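Handheld gripper demos: when do you swap the pads?

malla_bench
Day 9 of collecting and I'm having way too much fun with this! We're at 481 demos for the cup-stacking policy, all done by hand with the Gesness gripper on my kitchen-sized table. I start every take with the fingers wide open over bare wood, then bring the first cup in, so the policy gets a clean beginning each time.

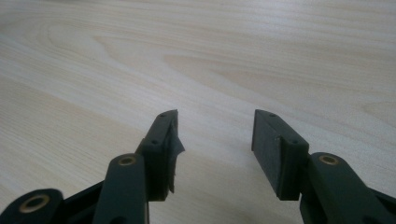
My plan is to reach 600 and then train the first real version on Domo (our arm, the name stuck). Question for people who've done more of this: do you swap finger pads in the middle of a set, or finish with what you've got?

pacecar
Swap now. The left pad shows up in every single view. Train on a ragged one, put a fresh one on the arm, and your policy gets a hand it has never seen.

Amedeo Piras
I'd go the other way, sorry pacecar! Pads wear on the arm too. I like a set with some worn ones and some new ones in it, and mine got better at slips after I mixed them. Just write down which takes had which pad.

pacecar
Mixed is fine if it's really mixed. All the old pads first and all the new ones last isn't a mix, it's 2 datasets glued together.

malla_bench
OK that's a very good point. I could keep the old pad, print another finger and switch back and forth every so often? Pulled this from a different take so you can judge the wear:
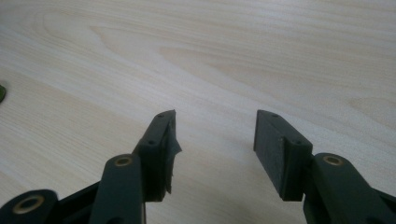
Left finger pad frayed along the inner edge, right one still clean

pacecar
Yeah, I wouldn't trust that one with anything slippery. Switching back and forth works for me though.

Amedeo Piras
Love it. Also move the table or throw a cloth on it for part of the set, that pale wood is going to be everything your model knows about the world.

malla_bench
Cloth tomorrow! I've got a striped one and a really ugly orange one, both going in. Will post the training curves when I hit 600.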